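Naltness — Idach (12-inch vinyl LP)

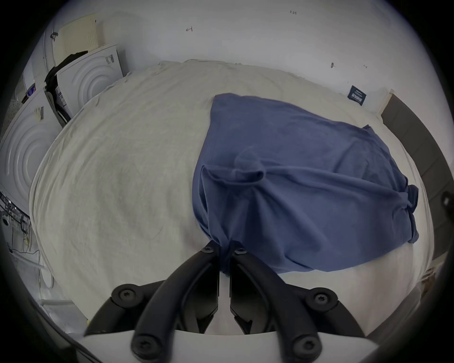 Second pressing of the Naltness album, released on Dostusell in October. The first run sold out and is not being repeated in its original sleeve.

Format: 1 x 12-inch LP, 33 rpm
Weight: 185 g including inner sleeve
Tracks: 16
Edition: 2,438 copies, not numbered
Catalog: Quách 2
Download code: included (WAV or MP3)

Recorded by Kagiso Zulu, mostly live in one room, with vocals added later. Cut for vinyl by Zdenka Grgić from the 24-bit mixes. Side B runs longer than side A and was cut at a slightly lower level — turn it up a little.

The lyric insert from the first pressing is now printed on the inner sleeve. The track order is unchanged.

Orders ship from 14th February in a stiffened mailer. Records are packed outside the jacket to prevent seam splits. If you order this with other items, everything ships together once the LP is in stock.

Returns: unplayed copies only, unless faulty.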